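Care package to a dorm: will layer cakes and candy survive the mail?

Posted January 17, 2025 in Mailing & Shipping

I want to send my niece snacks for her exams. She is two states away. Last May I mailed cookies and they arrived as crumbs. What holds up, and do I need a special box? 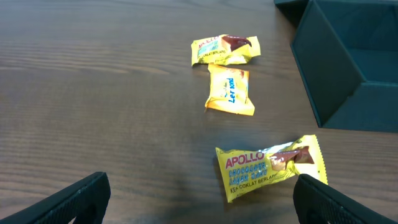
Budget is 44 dollars including postage. I'd like to stay with things that are already sealed one by one, like the Apollo chocolate layer cakes in the yellow wrappers, so that if one gets squashed the rest are still fine. She also likes hard candy. I'm less sure about anything with a chocolate coating.

Zahira Tambunan
Wrapped cakes travel fine in winter. Put them in the middle and fill every gap with paper. If you can hear anything move when you shake the box, add more. I always put a gift box inside a plain shipping carton, with 2 inches of padding on all sides.

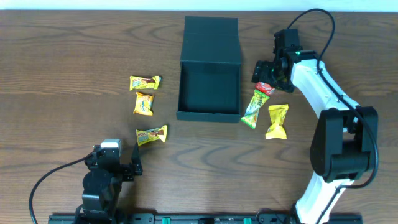 Tape the carton on the bottom seam as well as the top. Write the dorm name and room number on it, and put a second copy of the address inside. Check with the mail room too. Ours at Feltby held packages for 3 days and then sent them back.

Tahira Rizvi
just send a gift card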